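3.2 Collecting the demonstrations

The Dramano set holds 1017 demonstrations of tabletop tasks with cups and dishes. We doubt that this number means much. Operators settle into habits quickly, and 135 of the episodes recorded in January start from nearly the same arm pose. A policy trained on them may learn the operator's route and little about the cup.
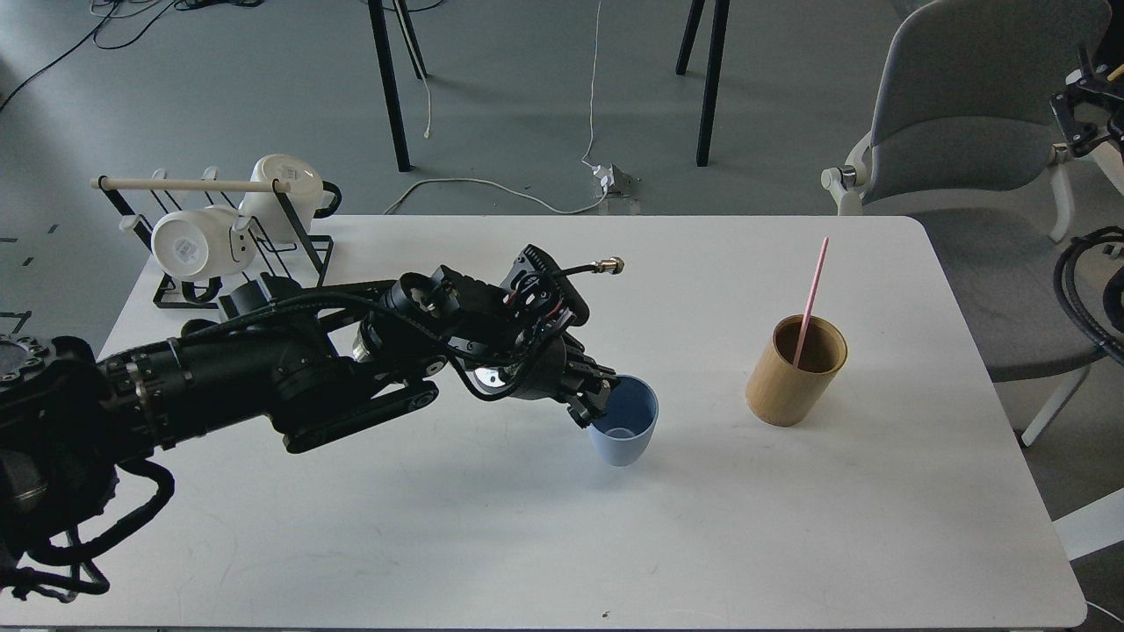

Figure 4. Gripper closed on the rim of the blue cup; bamboo cup with straw at right, dish rack behind the arm.

Rim grasps like the one in Figure 4 are easy to teach and easy to overcount. Bednarek and Wiegand labeled each grasp separately and disagreed on almost 20 of them - mostly over whether a shallow hold should count at all. We kept the disputed episodes but report results with and without them. Whether more data of this kind would help, we cannot say from these trials.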